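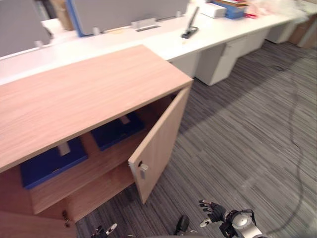
Pakesa Records Office

Fonseca Cabinet Register

Summary
The Fonseca Cabinet Register lists paper files held in low office cabinets at the Gestano building. It contains 3,147 entries, one for each folder, binder or document box. Of these, 917 have been marked for transfer to the central archive. The register records where an item is kept and does not reproduce its contents.

Scope
The register covers wood-finish cabinets placed beside the desks. Items kept in desk drawers, in private lockers or on open shelving are outside its scope. Cardboard boxes awaiting delivery are entered only after their contents have been assigned to a cabinet.

Fields
cabinet_id: the code assigned to the cabinet in the floor plan
door: left or right, as seen when facing the cabinet
level: upper or lower, divided by the interior shelf
item_type: folder, binder, box or other
color: the main color of the cover, in plain words
label: the title as written, or blank
status: keep, transfer or review

An empty level is entered as a single row with item_type left blank. This allows free space to be reported without a separate survey.
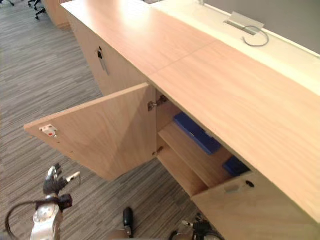 Method of Entry
Each cabinet is opened one door at a time and recorded from the upper level down. Items are returned to the same level and in the same order. The open door is closed before the next one is unlocked. Cabinet tops are to be kept clear during entry, and cables on the adjoining desk are not to be moved.

Keys are signed out from the Grultalov desk in sets of 4 and returned by the end of the day. A missing key is reported under the cabinet code. 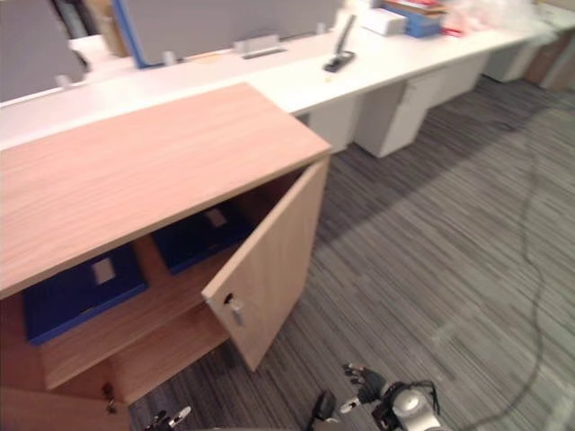 Cabinet with door open, key in lock, and two dark blue items on the upper level.

Known Limitations
Color terms were chosen by the person making the entry. Navy, dark blue and royal blue may therefore refer to similar covers. Labels on 8 items could not be read and remain blank.

Maintenance
The register is revised each October. Corrections should be sent to the Pakesa Records Office with the cabinet code, door and level.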